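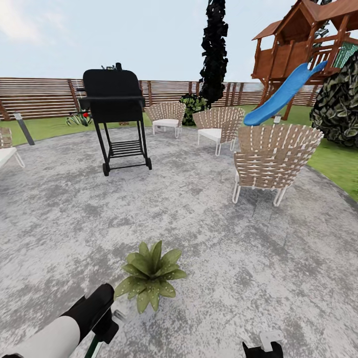 Kiều Tiêu has replied that the parcel layer for Widness should stay in the county projection until the March delivery. Accepted.

Notebook entry, 6 January 2022. The Baramura elevation tiles were resampled again. Of 300 tiles, 21 show a step along the shared border - all on the northern side. The vertical datum in their headers does not match the rest. These tiles are withheld from the Femness map server.

Control points: 200 loaded, 65 checked against the survey sheets.

Pending: corrected headers, road names for Đào.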